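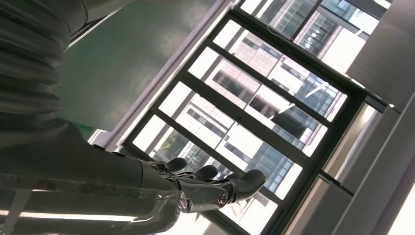 투명 필름을 두른 로봇 팔과 검은색 로봇 핸드.

핀드소프, 베어링 그리스 '돌릭' 증주제 변경… 기존 제품과 혼용 금지

2021년 4월 19일

산업용 윤활제 제조사 핀드소프(Findthorpe)가 범용 베어링 그리스 '돌릭(Dollik)'의 증주제를 리튬 복합계에서 칼슘 설포네이트 복합계로 바꾼다. 회사는 기존 제품의 생산을 오는 12월에 끝내고, 그때까지는 두 제품을 함께 공급한다고 밝혔다. 새 제품은 이미 출하가 시작됐다.

변경 대상은 돌릭 계열로 묶여 있는 22개 품목이다. 전동기 베어링용, 컨베이어 롤러용, 펌프 및 송풍기용, 집중급유 장치용이 모두 포함된다. 고온 오븐용과 식품 설비용 그리스는 별도 계열이어서 이번 변경과 관계가 없다. 개방형 기어유와 체인유도 그대로 판매된다.

핀드소프 제품기술부의 로즈 티가 아닌 기존 담당 부서가 안내문을 발행했던 것과 달리, 이번 공지는 기술부와 영업부가 공동으로 냈다. 기술부 책임자 레아 톨렌티노(Rhea Tolentino)는 "원료 수급 문제도 있었지만 물이 닿는 설비에서 급유 주기가 짧다는 지적이 계속 들어왔다"며 "같은 주도 등급 안에서 내수성을 높이는 방향으로 배합을 다시 짰다"고 말했다.

회사가 공개한 기술 자료를 보면 새 돌릭의 기유는 종전과 같은 광유 계열이며 점도 등급도 유지된다. 달라지는 것은 증주제와 일부 첨가제다. 칼슘 설포네이트 복합 증주제는 그 자체로 방청성과 극압성을 어느 정도 갖고 있어 별도의 극압 첨가제를 적게 넣을 수 있다. 핀드소프는 물 세척 시험과 염수 분무 시험, 롤 안정도 시험 결과를 자료에 실었고, 베어링 수명 시험은 2,000시간까지 진행했다고 적었다. 저온 토크는 기존 제품보다 다소 높게 나왔다. 냉동 창고처럼 온도가 낮은 곳에서 쓰는 설비는 저온용 등급을 따로 선택해야 한다.

현장에서 가장 주의할 부분은 혼용이다. 리튬 복합 그리스와 칼슘 설포네이트 복합 그리스는 조합에 따라 섞어도 큰 변화가 없는 경우가 있지만, 제품별 첨가제가 달라 주도가 떨어지거나 기름이 분리되는 사례도 있다. 핀드소프는 자사의 기존 돌릭과 새 돌릭 사이에서도 혼용을 권장하지 않는다고 명시했다. 분해가 가능한 베어링은 세척한 뒤 새 그리스를 채우고, 분해가 어려운 베어링은 배출구를 열고 운전하면서 새 그리스가 나올 때까지 나누어 주입하도록 했다.

실드형이나 밀봉형 베어링은 교체 작업의 대상이 아니다. 제조 단계에서 채워진 그리스를 그대로 사용하고, 베어링을 교환할 때도 베어링 제조사의 사양을 따르면 된다. 전동기의 경우 급유구가 있는지 먼저 확인하고, 과다 주입으로 권선 쪽에 그리스가 흘러드는 일을 피해야 한다는 내용도 안내문에 들어갔다.

집중급유 장치를 쓰는 사업장에는 별도의 절차가 제시됐다. 저장 탱크를 비우고 필터를 교환한 다음 주배관에 새 그리스를 밀어 넣고, 말단 분배 밸브를 하나씩 풀어 이전 그리스가 빠졌는지 확인하는 순서다. 배관이 긴 설비에서는 이 작업에 정비 인력이 오래 묶일 수 있다. 핀드소프는 정기 보수 기간에 맞춰 전환할 것을 권했다.

국내외 유통을 맡은 암브로시오(Ambrosio)는 재고 전환 일정을 거래처에 개별 통지하고 있다. 암브로시오 영업 담당 체리 메이 발루요트(Cherry Mae Baluyot)는 "품번이 모두 바뀌기 때문에 기존 품번으로 들어온 주문은 확인 전화를 드린 뒤 처리한다"며 "자동 발주를 쓰는 거래처는 전산에 등록된 품번부터 고쳐야 한다"고 설명했다. 개봉하지 않은 기존 제품은 표시된 사용 기한까지 쓸 수 있고, 반품은 원래 포장 상태일 때만 받는다.

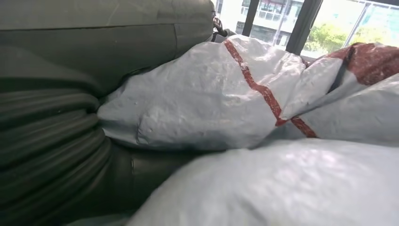
포장 단위도 일부 조정된다. 카트리지와 페일, 드럼은 유지되지만 수요가 적었던 소형 캔은 없어진다. 카트리지 라벨에는 증주제 종류가 앞면에 표기되고, 품번 앞자리도 종전 제품과 구분된다. 그리스 색상은 기존의 연한 갈색에서 황갈색으로 바뀐다. 다만 색상은 생산 시기에 따라 차이가 날 수 있어 제품을 구별하는 기준으로 삼아서는 안 된다고 회사는 덧붙였다.

보관 조건은 종전과 거의 같다. 직사광선과 빗물을 피하고 40도를 넘지 않는 실내에 두어야 하며, 드럼은 뚜껑이 위로 가도록 세워 보관한다. 개봉한 페일은 표면을 평평하게 고른 뒤 뚜껑을 닫는다. 가운데가 파인 채로 오래 두면 그 자리에 기름이 고이기 쉽다. 고인 기름의 양이 적으면 다시 섞어 사용할 수 있지만, 양이 많거나 굳은 부분이 보이면 사용을 멈추고 공급처에 문의해야 한다.

신제품을 먼저 적용한 곳으로는 골재와 석회석 분말을 처리하는 클로마드(Clomard) 사업장이 있다. 클로마드는 컨베이어 구동부와 세척 라인 펌프에 새 돌릭을 넣고 52주 동안 급유 기록과 베어링 온도를 관리했다. 설비보전팀의 제리코 마카라에그(Jericho Macaraeg)는 세척 라인에서 급유 간격을 늘릴 수 있었다고 전했다. 건조한 구간의 컨베이어에서는 종전 제품과 눈에 띄는 차이가 없었다고 했다.

마카라에그는 전환 초기에 급유건을 구분하지 않아 작업을 다시 한 일도 있었다고 말했다. 이후 클로마드는 급유건 손잡이와 급유구 덮개에 같은 색의 표식을 붙이고, 점검표에 그리스 품번을 적는 칸을 추가했다. 주입량은 펌프 횟수 대신 무게로 기록한다. 급유건마다 한 번에 나오는 양이 달랐던 탓이다.

가격은 품목에 따라 다르게 조정된다. 핀드소프는 인상 폭을 공개하지 않았으며, 연간 계약을 맺은 사업장에는 계약 만료 때까지 기존 단가를 적용한다고 밝혔다. 영업부의 릴리베스 메르카도(Lilibeth Mercado)는 "단가만 놓고 보면 오르는 품목이 많지만 물이 많은 공정에서는 사용량이 줄어들 여지가 있다"고 말했다. 그러면서도 사용량 변화는 설비 조건에 따라 달라 일률적인 수치를 제시하기 어렵다고 했다.

정비업계에서는 전환 시점이 겹치는 데 대한 우려도 나온다. 윤활 관리 컨설턴트 콘솔라시온 하비에르(Consolacion Javier)는 "연말에 보수를 몰아서 하는 공장이 많아 기존 제품이 끊기는 시기와 맞물린다"며 "급유 지점 목록이 없는 사업장이라면 지금부터 목록을 만들어야 한다"고 지적했다. 그는 베어링 형식과 회전수, 운전 온도, 현재 들어 있는 그리스의 품번을 목록에 함께 적어 두라고 조언했다. 이력을 알 수 없는 베어링은 세척을 전제로 일정을 잡는 편이 안전하다고도 했다.

하비에르는 새 그리스를 넣은 직후의 온도 상승에도 주의를 당부했다. 그리스가 베어링 안에서 자리를 잡는 동안 온도가 잠시 오를 수 있다. 시간이 지나도 내려가지 않으면 과다 주입이나 이전 그리스와의 혼합을 의심하고 배출구를 점검해야 한다. 배출된 그리스가 지나치게 묽으면 시료를 남겨 두는 것이 원인 파악에 도움이 된다.

폐그리스 처리 방법은 달라지지 않는다. 세척유와 섞인 그리스는 폐유 용기에 따로 모으고, 닦아 낸 헝겊도 일반 쓰레기와 분리한다. 새 제품의 물질안전보건자료는 품번별로 다시 발행됐으므로 작업장에 비치한 자료도 함께 교체해야 한다.

핀드소프는 기존 품번과 새 품번을 대조한 표를 거래처에 배포하고 있다. 타사 제품에서 전환하는 경우에는 사용 중인 그리스 시료를 보내면 혼화성 시험을 받을 수 있다. 시험 신청은 암브로시오 영업소를 통해 접수하며, 결과서는 신청한 사업장에 직접 발송된다.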